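Wrist view vs scene view in the Kevotholm room: placement result
Posted Oct 17, 2025 by gridoffset

We trained the Clovau policy on two views and tested it with each one withheld. Task: block to blue square outline. Without the scene view, 23 of the trials failed. Without the wrist view, six did. A typical wrist input during a bad approach:

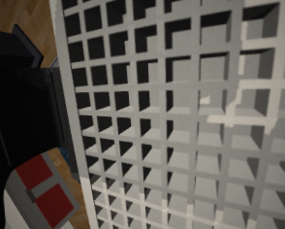
Fig. 1. Simulated view, shelving lattice at close range.

The repeated cubbies give very little to localise against. My reading is that the policy loses heading here.

hultard_user
Disagree. You withheld a view at test time from a policy trained on both. That measures tolerance to missing input. Retrain on one view, then compare.

gridoffset
Fair on the wording. Retraining is queued. The scene view has the mat, the outline and the arm together, so I expect the gap to hold.

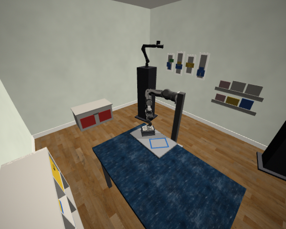
It may shrink to about half. I would not expect it to vanish.

bosman_fork
Which renderer build? The July one changed our shadows, and the black openings in Fig. 1 look like ours did.

gridoffset
July build, both conditions.

hultard_user
Then rerun on the older one too.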